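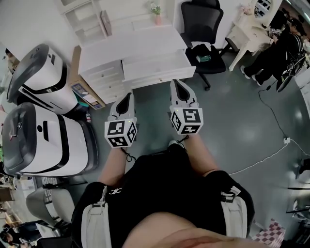 The White Desk, Study Room Two: Furniture Gallery

The Grerkstead House of Residence has completed the furnishing of its second study room. The gallery on this page records the principal piece, a white desk with drawers and an upper hutch, and sets out how it is to be used and cared for by residents. The text was prepared by Toàn Thái for the Furnishings Office and was last revised on 21 April 2022.

The desk was selected in February from the proposals submitted by Uterholm, the supplier that also furnished the reading room on the floor above. Residents who took part in the consultation asked for a desk with a place to put work away at the end of the day, and for shelving within reach of the chair. Both requests were adopted.

Notes on the desk

Central drawer. The wide drawer in the middle of the desk has a white interior and opens by a single round knob. It is shown open and empty. The drawer is intended for paper, folders and writing materials in current use. It should be cleared when a booking ends, and anything left inside will be taken to the front office and kept there for collection.

Side drawers. A stack of white drawers stands to the left, with three small knobs arranged one above another. These drawers are assigned by the term. A resident who wishes to have the use of a drawer should apply in writing to the Furnishings Office, stating the room number and the dates required. Food may not be stored in them.

Hutch. The white hutch rises at the back of the desk and has open compartments on its left side. Reference books belonging to the House will be placed there once the catalog has been checked. Personal books may be kept in the compartments during a booking. Heavy equipment should not be placed on top of the hutch.

Flowers. A small pink vase with white flowers and green leaves stands near the right of the hutch. Flowers for the study rooms are provided under the Đào bequest, which has supported the decoration of shared rooms in the House for many years. Residents are asked to leave the vase in its place.

Wall and floor. The desk stands against a pale wall, on a smooth floor of grey-green. The floor is to be cleaned with a damp cloth and mild soap only. Furniture must be lifted when it is moved.

Carton. A tall, narrow brown cardboard box with a blue-and-white printed panel stands against the left side of the desk. Residents are requested not to remove cartons from the study rooms without first consulting the Furnishings Office.

Use of the room

Study Room Two may be booked for periods of up to two hours. Bookings are made at the front office and may be renewed if no other resident is waiting. Loose knobs, stiff drawers and marks on the desk surface should be reported on the maintenance form, which is available at the same counter.

Further pages in this series cover the reading room and the Elow Room. Requests to reproduce material from the gallery should be addressed to the Furnishings Office, Grerkstead House of Residence.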